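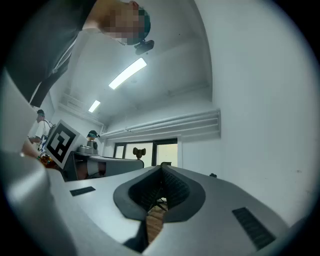 이번 보고 기간에 엘터몬트 창고 바닥의 수분 문제는 어디까지 해결되었는가?

동쪽 구역의 차수 공사는 끝났고, 서쪽 구역은 배수관 교체가 남아 있어 바닥 마감재 시공에 들어가지 못했다.

엘터몬트 종자 보관고 개보수 사업 중간 보고
수신: 브로콜름 재단 사업관리 담당 Kilian Gisler
작성: 현장 총괄 Meinrad Lanz
대상 기간: 2차 지원금 집행분, 1월 말까지

1. 공정 현황

사업 대상은 보관고 본동의 바닥, 북측 외벽 단열, 환기 설비의 세 부문이다. 바닥 면적은 440제곱미터이며, 이 가운데 동쪽 구역 300제곱미터에서 기존 장선 철거, 방습층 설치, 장선 재설치를 완료하였다. 나머지 140제곱미터는 서쪽 구역으로, 철거까지만 진행되었다.

서쪽 구역의 지연 원인은 외부 배수관이다. 철거 후 기초 상단에서 물이 고인 흔적이 발견되어 굴착 조사를 실시하였고, 배수관 이음부 8개소에서 어긋남을 확인하였다. 이음부만 보수하는 방안과 관 전체를 교체하는 방안을 비교한 결과 전체 교체로 결정하였다. 기존 관의 구배가 설계도보다 작아 이음부를 고쳐도 배수 속도가 기준에 미치지 못한다는 것이 Mathias Plattner의 검토 의견이었다. 검토서는 별첨 2에 수록하였다.

북측 외벽은 목섬유 단열재 부착이 완료되었고 외장 판재는 절반가량 남아 있다. 환기 설비는 덕트 경로 변경안이 승인되었으며 제작 도면은 노비츠키사에서 작성 중이다.

2. 수분 측정

장선과 마루널의 함수율은 저항식 측정기로 재며, 측정 지점은 모두 20개소이다. 동쪽 구역의 측정값은 전 지점에서 시공 허용치 안에 들어왔다. 다만 출입구에 가까운 두 지점은 다른 지점보다 높은 값을 유지하고 있다. 하역 작업 중 문을 열어 두는 시간이 긴 것이 영향을 주었을 가능성이 있어, 하역을 오전 9시 이전으로 옮기고 경과를 관찰하고 있다. 서쪽 구역은 방습층이 없는 상태이므로 이번 집계에서 제외하였다.

측정 기록지는 Emil Plattner가 관리한다. 초기 기록지 가운데 두 장은 측정기의 수종 보정 설정이 가문비나무가 아닌 참나무로 되어 있어 폐기하고 재측정하였다. 재측정값은 별첨 3에 별도로 표시하였다.

3. 자재

마루널은 엠우드사의 가문비나무 판재를 사용한다. 동쪽 구역 물량은 전량 입고되어 검수를 마쳤다. 휨이 허용 범위를 넘는 판재는 반품하였고 교환분도 입고되었다. 서쪽 구역 물량은 발주를 보류하였다. 현장에 판재를 장기간 쌓아 둘 건조한 공간이 없으므로 배수관 공사 완료 시점에 맞추어 발주한다.

방습 시트는 당초 계획한 제품의 폭이 장선 간격과 맞지 않아 겹침 이음이 과다해지는 문제가 있었다. 폭이 넓은 제품으로 변경하였으며 단가 차이는 자재비 항목 안에서 처리하였다.

4. 종자 보관 상태

공사 기간 중 종자는 본동 남쪽의 임시 보관실에 두고 있다. 임시 보관실의 상대습도는 대체로 목표 범위에 있었으나 제습기 고장으로 하룻밤 동안 상한을 넘었다. 해당 기간에 개봉 상태였던 용기는 없었으며, 보관 책임자 Sze-wing Chien이 호밀과 보리 계통에서 표본을 뽑아 발아 시험을 시작하였다. 결과는 다음 보고에 포함한다. 예비 제습기 한 대를 임차하여 배치하였고 경보 수신자도 한 명에서 두 명으로 늘렸다.

5. 예산 집행

인건비와 자재비는 승인 예산 범위에서 집행되었다. 배수관 전체 교체는 당초 예산에 없던 항목이다. 예비비로 굴착과 관 자재를 충당할 수 있으나 되메우기 및 포장 복구 비용은 부족하다. 이에 따라 환기 설비 항목의 잔액을 토목 항목으로 전용하는 안을 별첨 4로 제출하며, 재단의 승인을 요청한다. 환기 설비의 잔액은 덕트 경로가 짧아지면서 생긴 것으로 장비 사양에는 변동이 없다.

6. 차기 작업

배수관 교체는 지면 동결이 풀린 뒤 착수한다. 그 전까지는 북측 외장 판재 시공과 동쪽 구역 마루널 시공을 병행한다. 서쪽 구역은 배수관 통수 시험 후 기초 상단의 함수율을 다시 측정하고, 그 값을 확인한 다음 방습층을 시공한다. 항목 전용 승인이 늦어질 경우 포장 복구만 분리하여 후순위로 돌리며, 이때 서쪽 차량 진입로는 쇄석 상태로 임시 사용한다.

별첨
1. 공정표
2. 배수관 구배 검토서
3. 함수율 측정 기록 및 재측정값
4. 예산 항목 전용 요청서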